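I have now sat through three budget seasons with a two-arm robot cell on the spreadsheet, and I want to make a plea on behalf of the boring lines. You know the ones. Cable ties. Spare fingers. Mesh baskets. The lines that get a red strike through them in August, when somebody notices the total has crept over where it was supposed to be.

Our first plan had two arms, a computer, and a single row called "misc" with $171 in it. I wrote that row myself, so I'm allowed to laugh at it! By the time we had walls, a rail, wire ducts and somewhere to put things, the misc row had grown to $2,753, and I had a very awkward half hour with Maricel Dalisay, who signs off on anything we buy.

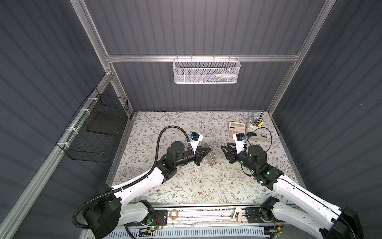 Maricel asked me a fair question that afternoon: why pay for two arms when one costs half as much? My answer at the time was mush. I said something about flexibility (never say flexibility to a person holding a budget). What I should have done is put a jar in front of her. Take a clear ribbed one, with a gripper on either side of it, and suddenly you're talking about a job people do with two hands. One to hold, one to turn. With a single arm you end up buying a clamp, then a different clamp for the next jar, and pretty soon you've got a drawer full of clamps and a second project to manage them.

Corentin Maillard, over on the Umali side, disagrees with me on this, and he's no fool. He'd buy one good arm and put the rest into fixtures. For a line that runs the same part all year, fine, I'd probably do that too. But we change objects all the time, and small fiddly ones are where I've seen my estimates go wrong.

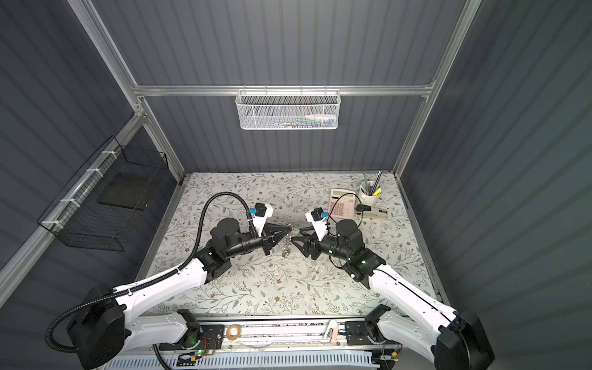

Two grippers and a small metal chain, with the calculator and pens off to the right.

Fingers are my other hobby horse. We got quotes from Etura and Skiden, and both listed the grippers as if the tips would last forever. I now ask for spare tips on the first order and I put $681 against them, right there in the open, with its own row. Same goes for the wrist cameras. If you have two, budget for three.

And please leave some money unspent. I ask for $3,000 that isn't attached to anything, and every year I get told that's not how it works, and every year we have the same conversation again in spring. I'd much prefer to have it once.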